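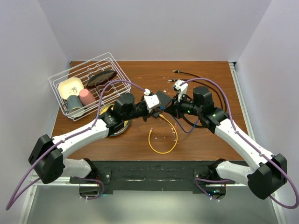 By Tyyne Lehtinen
Filed under: Home & Moving

How to label moving boxes

Pick one room at a time and finish it before you start the next. Write the room name on two sides of each box and leave the top blank, as the top gets covered once boxes are stacked. Use a thick marker.

Under the room name, list a few of the main items. "Kitchen: mugs, toaster, baking pans" is enough.

Keep small electronics with their cords. Put each cord in a zip bag and write the name of the device on it.

Pack one box for the first night and load it last. Sheets, soap, phone chargers and a box cutter should go in it.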